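Carburetor bogs at the top of third after rejetting, kart or setup problem?

Asked in Club Racing and Karting, September

I run a single-speed club kart and a small gearbox kart, and this is about the gearbox one. It's a secondhand Leler chassis with a 125 air-cooled engine that I bought over the winter. The seller had it jetted for a track at sea level. My home circuit is Gerkby, a lot higher up, and it was clearly rich there from the first day. Plug was black, it loaded up in the slow corners, and it took most of the straight to clean out.

I went down two sizes on the main jet and left everything else alone. Bottom end is now good. It pulls cleanly out of the hairpin and I am not oiling the plug anymore. But near the top of third gear on the back straight it goes flat for a moment, like somebody lifted off the throttle for me, then it picks up again when I shift to fourth. It does this on every lap once the engine is warm. In the first two laps of a session it doesn't do it at all.

Things I have checked:
Fuel filter is new.
Reeds look fine, no chips, they close flat.
Pipe springs are all on and there is no leak at the flange.
Float height set with the gauge that came with the kart.
Gearing is the same as the other guys in my class.

What I have not checked is the fuel pump or the tank vent. The pump is the pulse type and I have no idea how old it is. Lap times are fine apart from this, but I get passed on the back straight by people I can hold off everywhere else. There are two club rounds left and I would like to know whether to keep changing jets or start looking somewhere else. Would going back up one size be safe to try first? I don't want to hurt the piston.

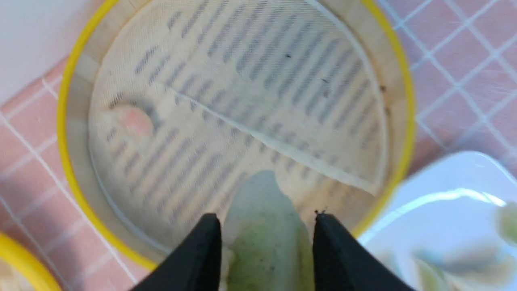 Also, a side question on filtering. I mix my fuel in a jug and pour it through a paper funnel, and I have found fine grit in the float bowl twice. A guy in the paddock told me to put a square of mesh in the funnel. What I have in the kitchen is the white cloth that lines my bamboo steamer, and it is thin enough that you can see the slots in the base right through it. I could cut a piece from a spare one. Would that kind of mesh catch anything, or does it need to be proper fuel screen?

Vimala Chowdary

2 answers

Answer 1 (accepted)

Put the main jet back up one size before you run it again. Going flat at high rpm when hot, and not when cold, is what a lean engine does, and lean at the top of third on a long straight is how people stick pistons. You are going the safe direction by adding fuel, so yes, try it first.

That said, I don't think the jet is the whole story. If the main was simply too small I would expect it to be just as bad at the top of fourth, and you say it picks up again after the shift. That sounds more like the bowl running low. Full throttle through second and third uses fuel faster than a tired pump can supply it, the level drops, the engine goes flat, you lift for the shift, the bowl catches up a little, and off you go again.

Do these in this order.

Tank vent first. Loosen the cap a bit on the stand and rev it, or just pull the vent hose off and blow through it. The hoses get pinched where they are zip tied to the steering column support. Mine was squashed completely flat for half a season. If it is blocked, fix that and test before touching anything else. Don't race with the cap loose.

Pulse line second. It should be short, stiff, and not oily inside to the point of pooling. If it has gone soft, replace it. A soft line swells on each pulse and the pump diaphragm barely moves.

Then the pump. Rebuild kits are cheap and it takes 15 minutes on the bench. Diaphragms get hard and wavy with age. Since you don't know how old it is, I would do it regardless of what the first two checks show. Note which way the gaskets go before you take it apart, because it will go together wrong and still look right.

Then do a plug chop. New plug, warm engine, full throttle down the back straight, kill it and clutch in at the end, coast off somewhere safe and pull the plug. Ask the clerk first, some tracks won't let you do it outside of a test session. You want a tan ring down at the base of the insulator. White or speckled means stop and go richer.
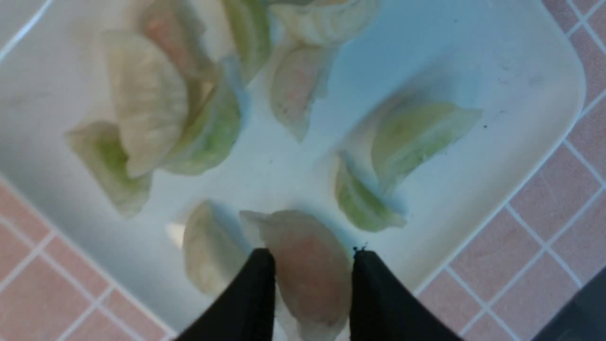 If the plug looks right after the pump is done and the flat spot is still there, look at the needle clip. You went down two on the main and left the needle where it was, and third gear on that straight might be where you are easing the pedal without noticing. Raise the needle one notch and see if the flat spot moves. Change one thing per session and write it down, with the temperature. I keep a notebook with every session in it and I am up to page 771 across three karts, and I still look up old days when the weather changes.

On the float height, check it again with the carb off and the bowl upside down. The gauge that came with the kart may be for a different carburetor. The previous owner of my first kart gave me one that was.

Leave the cooking cloth out of it. I have no idea what it's made of or what race fuel does to it, and if it sheds a strand you have made your problem worse. Buy a funnel with a metal screen in it and throw the paper ones away. I would bet that is where the grit comes from. Clean the jug too, and wipe around the tank neck before you open it.

Carla Karaki

Comment on this answer

Thanks. The vent hose was not blocked but it had a kink behind the seat stay. I have ordered the pump kit and gone up one on the main. Will report after the next practice. VC

Answer 2

had the same thing on my Alva, turned out to be ignition. stator was breaking down when it got hot. would be perfect for two laps and then flat up top. changed pump, changed carb, changed pipe, no difference, then borrowed a stator off a friend and it was gone. so if the fuel stuff doesn't fix it look there

also check the plug cap, they are a couple bucks. screw the cap off, snip a little off the end of the lead and screw it back on. I use a resistor plug with a Jeleo cap and never had trouble

don't know about the mesh

posted by kartdad_west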